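Sturnix sorting cell: progress report to the Lismont fund
13/08/2023
Prepared by Nerys Landeg, with bench notes from Konrad Śliwiński
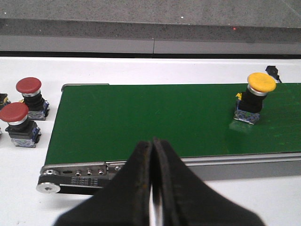
Most of this period went into looking after the conveyor and the gripper, and I'm glad to say the cell is in much better shape than when I last wrote to you (thank you again for being so patient with us over the spring!). Konrad began with the belt drive, which had been slipping under load, and he spent a good while getting the tension right. The slot in the end plate gives us our adjustment there, and the timing belt underneath can be checked without taking the side rail off, so we have made that a regular job after every 200 hours of running. The green belt itself has a few pale scuffs by now, but Konrad is happy with how it tracks and we'd sooner leave it on until the winter service in January.

The gripper fingers are the next thing on our list. Their inner faces are showing some wear, a brownish edge on the black, and Hatice Dursun would like to change the pair before we go on to smaller parts. A new set from Brzozowska is quoted at 28 days, and we have put 600 dollars aside for it out of the maintenance line. Until they come, we are keeping the closing force a little lower than the manual allows, and Hatice re-teaches the closed position each time the fingers have been off for cleaning.

We are still using mushroom-head push buttons as our test parts, both the red ones and the yellow. They are awkward things to pick up, with that wide cap on top of a narrow body, and they show up a badly set finger very quickly. Raghavendra Nadar has rewritten the start-up check so that it runs in 10 minutes, and it now includes a pick from the belt as well as one from the table.

We have spent nearly all of the service budget for the half year, and the finger order will use what is left. I would be grateful for a word from you on whether the January service can be charged to the new grant, as Zhiqiang Zheng needs to book the bench time with Stevano fairly soon.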